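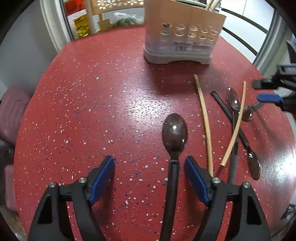 *Blue grip pads on black fingers.*

**1/** Notes on decision logs, after closing out the Husmont migration. Mostly for project leads who inherit a log and have to decide whether to keep it.

**2/** Terms first. A decision log records choices that constrain later work. A risk register records things that may happen. An action list records who owes what. Husmont had all of them in one Nirkix table with a "type" column. Filtering on that column was unreliable from the first month, as the default value was "action" and few people changed it.

**3/** At handover the table held 1250 rows. After splitting by hand, 277 were decisions. The rest were actions, duplicates, meeting notes and a long run of test entries from the tool setup.

**4/** Of the 277, 19 had been reversed at some point. In the old table a reversal was done by editing the original row. The earlier text was gone unless you opened the row history, and row history was only visible to admins.

**5/** First change: rows became append-only. A reversal is a new row with a "supersedes" field pointing at the old ID. The old row gets its status changed and is otherwise left alone.

**6/** Fields we kept:

- ID
- decision, one sentence, present tense
- owner (a role)
- options considered
- date decided
- review trigger
- supersedes

Fields we dropped: priority, category, sentiment, percent complete. Percent complete on a decision was always 0 or 100.

**7/** "Options considered" gets the most pushback. People leave it blank when there was only one realistic option. We now require the text "none viable" in that case. A blank field could mean anything, including that the row was filled in on a phone between meetings.

**8/** Review trigger is an event. "Revisit in March" produced a calendar entry that got moved. "Revisit if Meinecke changes the interface spec" produced a review, because the spec change notice has a checkbox for affected decision IDs.

**9/** On thresholds: what counts as a decision? Our rule is that it goes in the log if undoing it costs more than 2 working days for any one team. Some leads use a money limit. That works badly when most of the cost is internal time, which was the case on Husmont.

**10/** Role as owner, with one caveat. When the integration lead role was split in two, a block of rows had no clear owner for most of a month. If you reorganize, reassign open rows in the same change request. We did it afterward and it was tedious.

**11/** Supplier access. Meinecke had read-only rights and proposed rows by form. Approval sat with the integration lead. Slower than direct entry – but the wording was checked once, before it spread into their work packages.

**12/** What I would not repeat: the weekly read-through of new rows in the full project meeting. It turned into a second debate on settled points. At Lesell, on the current project, new rows go out by email at 4 p.m. and objections come back as a proposed row or not at all.

**13/** Open question. Lesell's program office wants the log and the risk register linked by ID in both directions. I can see the case for decision to risk. The reverse link needs upkeep every time a risk is merged, and risks get merged a lot. Testing it on a single workstream first.

**14/** The field list and the threshold rule fit on one page. I can post the blank template if it's useful – plain CSV, no Nirkix license needed.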